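Notebook, Clurnport room, March
Entry 30, handheld collection rules, second revision

Start 9:15. I write today the rules again, because the first version was two pages and people read only the first one. Jessie Drummond asked me to put also the reasons where there was a discussion, so that we do not have the same discussion in April.

Background for me, when I read this later. Nendik sent back a part of our last delivery. They did not say the data is bad. They said that they cannot know which episodes follow which version of our practice, and for them this is the same as bad. I agree with them. In the session log the field "protocol" was empty in most of the rows, and in the others somebody wrote "normal". What is normal was changed in this month two times.

Rules as they stand now:

Before the session. Check that the fingers close parallel. Close on the steel gauge, look from the top, write the reading. If the pads were changed, write it in the log also when the new pads are of the same type. I found in the drawer two bags of pads with no label. I threw them away. Jessie was not happy, they cost money, but we could not say from which batch they came.

The pins. Try every pin with the finger, not with a tool. If one turns freely, the gripper goes to the bench and does not come back the same day. We had a discussion if a drop of thread lock is enough to continue after lunch. The sheet from Kustex says to let it cure overnight, so overnight it is.

The cable. It must have a free loop at the side of the hand and it must not go under the wrist. I still see people who put it under the wrist when they are tired.

During the session. One episode is one task, from open jaws to open jaws. If the operator makes a mistake, he or she finishes the episode and marks it as failed. Do not delete. Last week I deleted one myself, number 706, because I laughed and moved the hand. I had to write a note to Gunn to explain the hole in the numbers, and he was right to ask for it.

Speed. The old text said "natural speed", and each person has another natural speed. New text: as slow as you would move with a full cup of coffee. It is not a number but the operators understand it at once, and when I compared the recordings of the morning the spread was clearly smaller than before.

Cloth tasks. This part was missing completely in the first version. We wrote the rules for boxes and cups and then we used them for clothes and bedding, where they do not fit well. What I have now:

- Approach the cloth from the side of the fold, jaws open only a little wider than the fold.
- Close until the cloth gathers between the pads, then stop. Do not squeeze more to be sure. With thin knit you cannot feel from the trigger if you have one layer or more.
- If the item underneath comes up together with the first, put both down, open, mark as "double pick". It is a category of its own and not a failure.
- Dark cloth goes on a light or colored surface. Black on black is not permitted until we have better lamps.
- Do not make the bed or the sofa flat between episodes. A home is not flat. 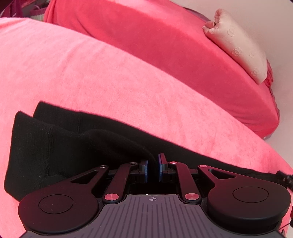

Jessie wants that the last point is stronger. In her opinion people arrange the textiles a little bit without thinking, they pull a corner or turn a pillow, and after 30 episodes all the starting positions look like brothers. She proposes that a second person puts the item in place and the operator looks away. I think it is good but it needs two people for every session, and we have not two people for every session. Compromise for now: the operator drops the item from the height of the elbow and leaves it how it falls. If it falls on the floor, pick it up and drop it again, this does not need a note.

Lint. Pads collect it from fleece and knit, and then the grip becomes different. Wipe with the dry cloth after every 4 episodes. No alcohol on the pads, we do not know yet what it does to the surface. I have asked Kustex, no answer until now.

Privacy, when we work in a home. Walk through the room before the session with the person who lives there. Photos of family, letters, medicine and screens are covered or carried out. The person signs the form after the walk and not before. Gunn found 3 forms signed in advance, so please everybody read this line two times.

14:40. Talked with Gunn on the phone. He accepts the text but wants a version code in each row of the log, filled automatically. I can do this with a small change in the start script. From tomorrow the script refuses to start if the code is missing. Somebody will complain. They can come to me.

Open points:
Lamp for dark textiles, Jessie asks for a price.
Gauge reading: one decimal or two? I wrote one.
Should "double pick" be split in bedding and clothes? Ask Nendik.
Print the rules on one page, both sides, and hang it at the charging shelf. Take down the old one.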